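Flilo tableware notes, README

What you get

Flilo is a set of notes and pictures about clearing and laying small tables with everyday crockery. It has 111 table layouts, 85 of them with a written note. The other 26 were never written up, and I would treat them as pictures and nothing more. The notes were started at Doltotgate and finished at Liltell, and you can tell where one stops and the other begins because the spelling of "grey" changes.

Please read the part on labels before you use any of it. The name "tableware set" promises more order than there is.

Files

layouts/ has one folder per table
notes/ has plain text, one file per layout, same number as the folder
words.txt is the list of object names
old_words.txt is the list we used before September, kept so that the early notes can still be read

Object names

The Liltell list claims that every piece on a table can be given one of 50 names. I doubt it. It has "cup", "mug" and "beaker" as separate entries with no rule for telling them apart, and three people given the same table will come back with three answers. We merged all of them into "mug" if there is a handle and "beaker" if there isn't. "Cup" is gone. If you find it in a note, the note is old.

"Dish" is worse. It has been used for soap dishes, pie dishes and anything else the writer was tired of looking at. Treat it as meaning "holds something, shape unclear".

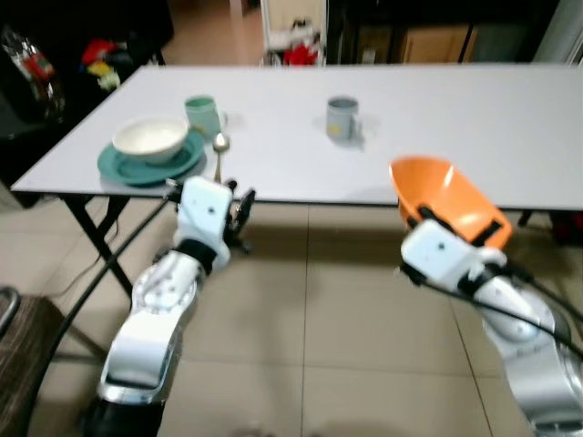
Colour words are where I trust the notes least. The first version allowed only plain colours, so anything between blue and green was filed as one or the other depending on who was writing. A rule like that falls over on a table with a teal-green plate, a pale green mug and a grey-blue mug, and those are ordinary pieces, not awkward ones picked to make a point. Two-part colours are now allowed and encouraged. A handle in a different colour goes in the note too, so the pale green mug is "mug, pale green, white handle". The bowl on the plate gets its own line as "bowl, white", followed by "on plate". Some early notes ran a bowl and its plate together as one item, and I have not found them all.

Spoons

A spoon lying by itself is listed by itself. The old habit was to attach it to the nearest mug or bowl, on the theory that it must belong there. Perhaps it did, but a note should say where the spoon is and leave the theory out.

Is the table laid or being cleared?

There is a field for this, called "stage". I would ignore it. It was filled in afterwards by people looking at the finished pictures, and a bowl and two mugs look much the same before breakfast as after it. In 73 layouts the field says "clearing", which strikes me as a guess that somebody got used to making. I argued for deleting it and lost.

Known faults

Left and right are given from the viewer's side in the Liltell notes and from the sitter's side in the Doltotgate ones. Check the top line of each note.
Chairs are mentioned only now and then. No mention does not mean no chair.
Speckles, chips and small marks were noted when the writer felt like it.

Related

The Galindo cupboard lists use the same words.txt but sort by shelf. They were advertised as a match for Flilo. The names match, mostly. The colours don't, and nothing in either set will warn you.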